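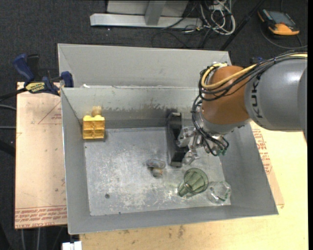

1/ Metal bins, and why I still prefer them to plastic. A few posts, mostly for Danang Yusof, who asked what to buy for the sorting room at Drekuvside.

2/ Grey sheet metal, open top, sloping sides. The slope matters more than the size. Small things slide back to the floor of the bin and you can get a hand or a brush into the corners. We had straight-sided ones at Skirlow and the corners were always full of grit.

3/ They scuff. The floor goes first, mostly towards the lower middle on mine, where you get whitish scrapes all over the dull grey. I stopped minding years ago. A scratched floor still sweeps clean.

4/ Staining is another matter. There's a brownish band across the far wall of this one, with the paler metal above it. I've tried washing-up liquid and a nylon pad on bands like that and got nowhere much. Bicarb paste did slightly better. Wire wool I wouldn't bother with, you swap a stain for scratches.

5/ Glass goes in by hand, never tipped. The green glass is in there with a long black thing, and I'd sooner not hear the two of them meet. If you sort mixed bits, put anything breakable in last.

6/ Two bins, one behind the other, rims together. It saves walking. The drawback is that scraps settle where the rims meet. There's a little white one sitting there now, towards the left. Run a dry brush along the join when you finish, before you empty anything.

7/ On price: I paid Eyvindsson around 6 pounds more per bin than the plastic ones cost at Diston. The plastic ones split in the first cold winter. The metal ones have had a lot of use and the seams are still sound.

8/ Danang asked about noise. Yes, they're loud. An old rubber mat under the bin takes the worst off. Don't put one inside, grit gets underneath and you end up lifting it out every evening.

9/ Also asked: lids. I don't have any. If yours will stand outdoors, get lids, or drill a drain hole in one corner and file the edge down afterwards.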